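Candik Party Griddle - the one for people who host

Outdoor Cooking > Griddles > Candik

If you're the house where everybody ends up (the block breakfast, the end-of-school thing, the taco night that started with your cousins and now includes your cousins' neighbors), this is a griddle we're really excited to put in front of you. It's made by Mengal under the Candik name, it sets up on any sturdy outdoor table, and it has enough flat space to cook for a crowd without the host eating last!

The cooking surface is 264 square inches of thick rolled steel. There are 2 burners, each with its own knob, so you can run one side hot for smash burgers and keep the other low for onions or for holding pancakes. We cooked on it all through March and the part we kept talking about was the grease channel - it runs along the back and empties into a cup that slides out from the side, so you never have to reach over hot food to get at it.

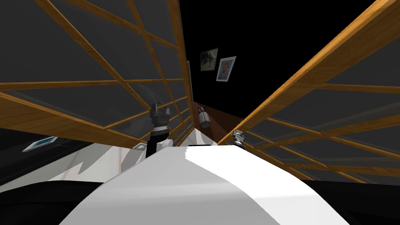
Birsen Soylu wrote in to say she did her whole waffle-and-egg brunch with it, minus the waffles. "I had hash browns going on the left and eggs on the right, and I was out in the yard talking to people the entire time. My one gripe is the lid. It doesn't hang on anything, so figure out where it's going before you light up."

She's right about the lid. We lean ours against a table leg.

Seasoning it

The steel comes bare, with a light shipping oil on it. Wash that off with warm soapy water, dry it well, then rub on a very thin coat of cooking oil and heat it until the smoke stops. Do it again a couple more times. The surface gets darker and slicker every time you cook on it, and bacon early on helps a lot (also, bacon).

What's in the box

- Griddle body with both burners and knobs attached
- Steel cooking plate
- Lid
- Grease cup, plus a spare
- Hose and regulator
- Two spatulas and a scraper 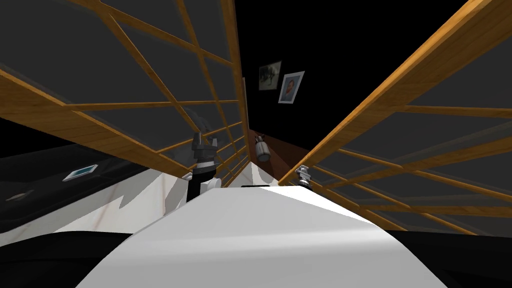
Size and weight

The whole thing weighs 40 pounds with the plate on. One person can carry it from the garage, but two is nicer, especially down steps. The plate lifts off for cleaning and it's the heavier half by far.

Fuel

Propane only. The hose fits a standard refillable tank. Tank not included.

Goes well with

Zollent squeeze bottles, for oil and batter. The Prellix carry bag, which fits the griddle with the lid on and has a pocket for the scraper. We like the bag a lot if your party moves from one backyard to another every year.

Use outdoors only, and let the plate cool fully before you cover it.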